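FOR IMMEDIATE RELEASE
June 26, 2018

Brulley opens its second noodle and soup room in Sestness, with green booths and a sticker sheet for every kid

SESTNESS – I've been putting off writing this because I'm a soup person and not much of a press release person, but the doors are open, the stock is on, and I'm told the papers won't come unless I send them something. So hello from Brulley! We've opened our second place, on the ground floor of the old Goterero shoe store, and I'd love for you to come and eat in it.

If you know our first room you'll know it's tiny and you'll know you usually end up eating with your coat on. The new one has space. We have 16 booths, all with high backs, and I fought hard for the color (lime green, and yes, I got plenty of looks when the first samples showed up). A high back makes a booth feel like your own little room. You can slurp. Your toddler can lie down sideways. The people behind you will never see a thing.

The tables are light wood and we've tried to keep them pretty bare when you sit down. I don't like a table where you have to move six things before the bowl can land. The trouble is that people bring their own stuff to lunch, and once the water and the soup and the kids' things are all out, it fills up fast. So we went for bigger tables than the builder wanted, and I'm so glad we did.
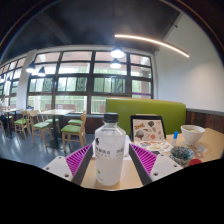
Now, the soup. We're keeping the menu short for the first few months. There's the pale broth we've always made, simmered slowly and strained twice, and it comes in a plain white bowl with nothing floating on top unless you ask. I know that sounds like a strange thing to brag about in a press release, but it's what our regulars order when they have a cold or a long day behind them. There's also a darker, spicier broth, a cold noodle dish for the summer, and dumplings until they run out. They run out early. If dumplings are why you're coming, come at noon.

The kids' side of things is what I'm most excited about. At the old place we had a jar of broken crayons, and that was it. For the new room we teamed up with Soylu, a small children's book workshop a few streets over, and they've made us a sticker story to go with a family lunch. Kids get a sheet of stickers and a page to put them on, and they can make up whatever story they like while the food is coming. We had 200 sheets printed for opening month. When those are gone there'll be a new set with new pictures, and Soylu is already drawing the one for November, which has a lot of soup in it.

We tested the stickers on my sister's kids, who are two tough customers. The older one finished her page before the dumplings arrived and asked for another. The younger one put most of his on his shirt. I'm calling that a success on both counts.

A few practical things, which I'm putting in because people always call to ask:

We're open for lunch and early dinner every day. The kitchen takes a break in the middle of the afternoon, but you're welcome to stay put with a drink if you're already sitting down.

We don't take reservations for small groups. If there are more than six of you, call ahead and we'll hold two booths next to each other.

The entrance is on the side street, past the bike racks. The big front door still says shoes on it and we haven't had the heart to scrape it off. There's no step at the side door, so strollers and wheelchairs can roll right in, and we can bring a chair to the end of any table.

Sticker sheets are free with any kids' bowl. Grown-ups can have one too, but you do have to ask out loud.

If you're a reporter or you write about food anywhere at all – a paper, a blog, the school newsletter – come by and I'll sit down with you. I'd suggest the slow part of the afternoon, when I can step away from the stove and show you the kitchen and the big pots. You're welcome to take pictures of the room and the food. Please check with families before you take pictures of their kids.

Soylu will also have its books on the shelf by the register through the summer, and everything from those sales goes straight to them.

Press contact: ask for the owner at Brulley, the Sestness room, side entrance. Phone is best before the lunch rush.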